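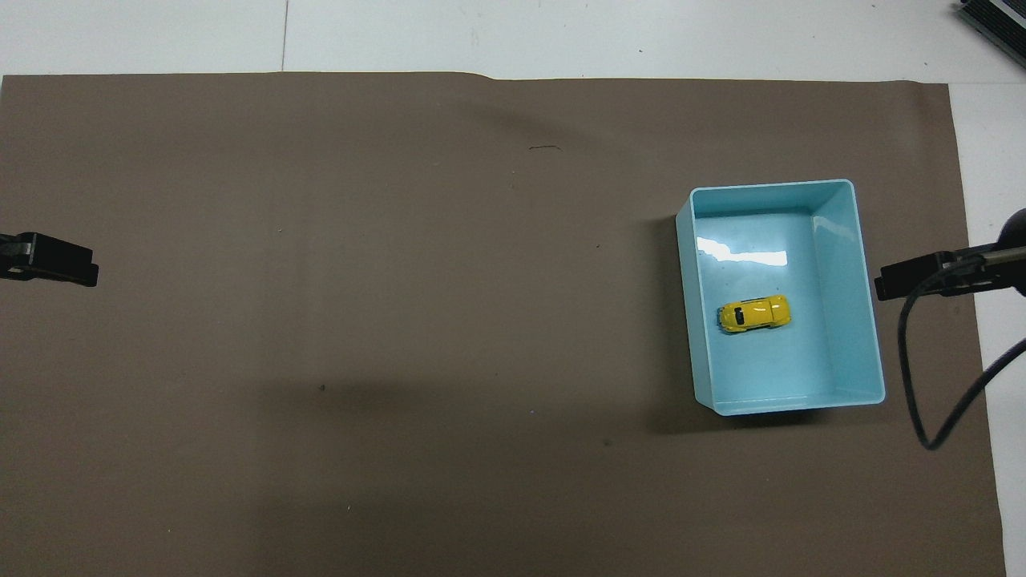
3 min read

I've been asked so many times what I record my court interviews on that I'm giving the thing its own page. It's the Jultis field recorder, the small one, and I've carried mine through two research projects and a great many draughty corridors.

A bit of background. My work is on how people find their way through magistrates' buildings (where they wait, who they end up sitting next to, which door they're sent to), and nearly all of it comes from talking to them on the way out. Marius Furtună lent me his old Oravec for the first project and it was fine, but it hissed, and you had to hold down a button for ages to be sure it had started. I lost a whole usher that way. Never again!

The Jultis has a proper slide switch. Push it up, red light, you're recording. The files come off as plain WAV with the date in the name, and the battery got me through every full day in Rusetti last July with some left over. Storage is generous — I had 2,176 clips on mine before I had to clear anything, though a lot of those were short ones of me muttering street names.

What I don't like: the lid over the card slot is fiddly with cold hands, and the wrist strap is rubbish. Buy another strap. The built-in mics also pick up far too much in a big tiled hall, so for seated interviews I plug in a Clulus clip-on, which costs around 100 and makes transcribing so much less miserable.

Do check the rules before you take any recorder near a court, by the way. I keep mine switched off in my bag until I'm well outside, and I get the consent form signed first. Eusebio Sarmiento has a nice short version of the form in three languages and he's happy to share it if you write to him at the department.

It comes in black or a sort of dull green, with a card, a USB lead and the useless strap in the box. Mine's the green — easier to find at the bottom of a rucksack.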